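Simulation Error Delays Plate-Handling Runs at Wandari 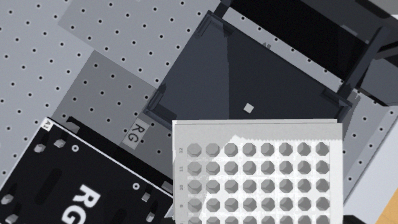
The Laboratory Automation Group has suspended automated plate transfers on the Kustow workcell following a placement fault identified in March. The fault was traced to an error in the deck model used to plan robot movements. No injuries occurred, and no patient samples were involved.

During an overnight validation run, the gripper released a 96-well plate 3 mm short of its intended position. The plate came to rest on the raised corner of a tray and tipped when the next transfer began. The run stopped on a force alarm at 2:40 a.m. — later than it should have, as the alarm limit had been left at the setting used for empty plates.

A review of the run log found that 1,957 of 2,509 planned transfers had been completed before the stop. The same offset was present in all transfers to that tray. Most fell within the tolerance of the corner lips and raised no warning.

The simulated deck had been updated when the Rebelo tray was replaced with a newer version, but the tray's origin point was carried over from the old file. The collision check therefore passed without comment.

"The model and the deck must be measured against each other after every hardware change," said Jeanine Maes, who led the review. "A clean simulation was accepted as sufficient, and the physical check was skipped."

Transfers will resume after 200 consecutive placements have been completed at reduced speed with an operator present. Until then, staff should load plates by hand and keep the workcell door interlock engaged. Groups with urgent work may request time on the Eltano system through the scheduling desk.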